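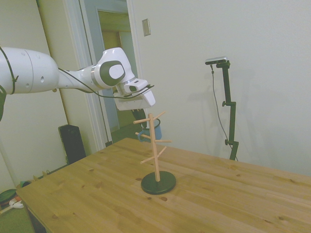 4. Recording demonstrations

Each demonstration is one complete run of a task, started from the home pose and ended by the operator. Curkanel stores it as a single episode containing the joint positions, the gripper state and the video from every enabled camera. The procedure in this section uses the mug task, with a mug tree standing on the table and a mug on one of its pegs, but the steps are the same for any task you have defined in Section 3. Check the cable before you record: it should be tied to the upper link and have enough slack under the forearm for the wrist to turn freely.

Before you start

The arm must be calibrated and both camera views must be live in the Sessions window. If the wrist view is black, restart the camera service and wait for the status light to turn green.

4.1 Starting a session

1. Open Sessions and click New.
2. Select the task from the list. For the mug task, choose "mug_tree".
3. Enter the operator's name exactly as it appears in the operator list. Episodes saved under two spellings are treated as coming from two operators.
4. Set the episode limit. The default is 60 seconds.
5. Click Arm Ready. The arm moves to the home pose at low speed.

CAUTION: Keep hands and loose clothing away from the table until the arm has stopped and the Ready message appears.

4.2 Recording an episode

1. Place the objects in their starting positions.
2. Press the left pedal. A short tone marks the start of recording.
3. Guide the arm through the task with the hand controller. Move at a steady pace and avoid long pauses.
4. When the task is complete, open the gripper and back away from the object.
5. Press the left pedal again to stop.
6. Mark the episode Success, Failure or Discard.

Note: Failure and Discard are different. Use Failure when the attempt was made properly but the task was not completed, for example if the mug slipped off the peg. Use Discard for a dropped camera feed, a wrong task name or a person reaching into the workspace.

4.3 Varying the setup

Turn the base of the mug tree a little between episodes and change the peg you use. Shift the base on the table as well, but keep it inside the reach limits shown in the overlay. Do not move the fixed camera. If it is bumped, end the session, repeat the camera calibration and start a new one.

We recommend 200 successful episodes for a first training run. Sessions of more than 60 minutes tend to produce careless grasps, so change operators or take a break.

4.4 Saving and checking

1. Click End Session and wait for the upload bar to finish.
2. Open the Review tab and play back at least 2 episodes at normal speed.
3. Confirm that the gripper trace matches the video.

Episode numbering starts at 1,001 for every new task. Discarded episodes keep their numbers, so gaps in the list are normal.

CAUTION: Do not switch off the controller during upload. Unsaved episodes cannot be recovered.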